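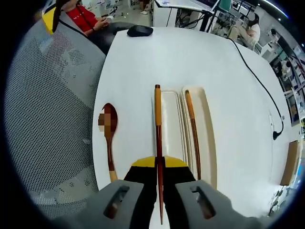
Fig. 9. Wooden spoon and chopstick: wash by hand only.

4. Before first use

Read section 3 (Levelling and connecting the hoses) before you start. The Oritura tabletop dishwasher must be level, and the inlet tap must be fully open.

4.1 Setting the water hardness

The machine leaves the factory set to H3. If your water is harder or softer, change the setting before the first wash. Your water supplier can tell you the hardness in your area.

1. Switch the machine on and close the door.
2. Press and hold the Programme button until the display shows H3.
3. Press the Programme button again to move through the settings, H0 to H5.
4. When the correct setting is shown, press Start. The display goes blank and then shows the first programme.

Note: At H0 the softener is turned off and no salt is needed. The salt light stays off.

4.2 Filling the salt container

Use only coarse dishwasher salt. Table salt contains additives that will clog the softener.

1. Take out the lower basket and unscrew the cap of the salt container, turning it anticlockwise.
2. For the first fill only, pour 285 ml of tap water into the container.
3. Fit the funnel and add salt until the container is full. Some water will run out into the base of the machine.
4. Wipe any grains from the thread and screw the cap back on firmly.
5. Run the Rinse programme straight away with the baskets empty.

Caution: Do not pour detergent into the salt container. This will destroy the softener and is not covered by the guarantee.

The salt light may stay on for two or three washes after filling. If it is still on after that, check that the cap is straight.

4.3 Filling the rinse aid

1. Lift the round flap on the inside of the door.
2. Pour in rinse aid until it reaches the line marked MAX.
3. Wipe up anything you spill — too much rinse aid causes foam.
4. Press the flap shut until it clicks.

The dose is set to 2. Raise it by one if glasses dry with spots, and lower it by one if they come out with a bluish film.

4.4 What not to put in the machine

The longest programme heats the water to 70 °C and the drying stage is hot as well. Some materials will not stand up to this. Do not load:

- wooden spoons, boards, bowls and chopsticks
- knives with glued handles
- cast iron and unlacquered copper
- plastic not marked as dishwasher safe
- crystal and hand-painted china
- anything soiled with wax, paint or ash

Wood swells in the wash and shrinks again as it dries, and after a few cycles it is likely to split. Wash wooden items in warm water with a little washing-up liquid, rinse them and dry them with a cloth at once.

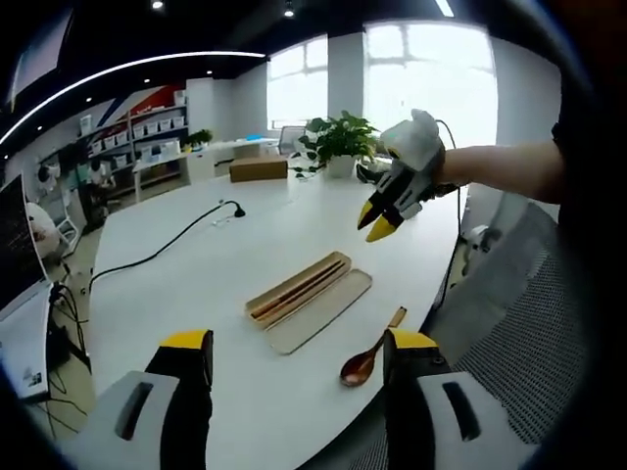 Leave them in the open air until they are dry all the way through before you put them in a drawer or a closed container. A thin coat of food-safe oil now and then will stop the surface going rough. Do not stand wooden handles in water overnight.

Aluminium may turn dark in the machine. The marks are harmless but cannot be removed.

4.5 First wash

1. Check that both spray arms turn freely.
2. Put one detergent tablet in the dispenser and close it.
3. Select Intensive and press Start. Leave the baskets empty.
4. When the programme ends, open the door a little way and wait ten minutes before opening it fully.

Caution: Steam will come out when the door is opened. Keep your face and hands back, and keep children away from the machine.

Look under the machine and behind it for leaks. If you find water, turn off the tap, unplug the machine and go back to section 3.4.

4.6 Spare parts

The salt funnel is part number 1172-S and the cap seal is 1172-C. Both can be ordered from the Stavar service desk. Have the rating plate number to hand when you call. It is on the right-hand edge of the door.

The door seal should be wiped with a damp cloth once a week. See section 7 for cleaning the filter and spray arms.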